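Print this page | E-mail this page

Lirnurus – build log, shared bench, 15/11/2025

Got in late, bench finally clear by 1900. Aim for tonight: bin clamped, cables sorted, first slow moves down to the floor and back.

Arm came up fine. Old home position from May is no use now, the bin has moved since Lostville. Retaught it. Wrote the new one on the card in the drawer, dont trust the old card.

Speed capped at 200 mm/s for anything below the rim. Above it 400 is OK but the cables swing more than I like. Try 334 next time, which is what the Bundgaard script had and theirs never snagged.

Clamp at the corner keeps working loose. Nipped it up twice. Needs a second one on the other side, or bolt the bin down and be done with it. Blue tape marks stay where they are please – they are my only reference if the bin gets knocked.

Air: slight hiss somewhere near the cups, couldn't find it. Check fittings before blaming the pump. Again.

Cable run over the wrist joint still bothers me. One tie is not enough, the yellow one wants its own loop with more slack. Look at it with the wrist turned right over before cutting anything. 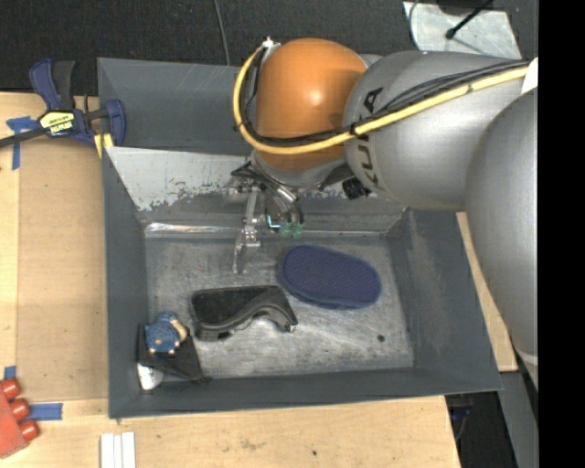
Goggles are going to be the awkward one. Narrow bits, gaps, no decent flat for a cup, so finger first and see. The navy oval thing ought to be easier but the surface is dotted, might leak. Soft black stuff in the corner – leave till last, too close to the wall for the finger to get round.

To do:
– second clamp
– more ties, longer loop
– leak
– copy tonights positions to the Hudusura folder, I only saved them localy

Print | E-mail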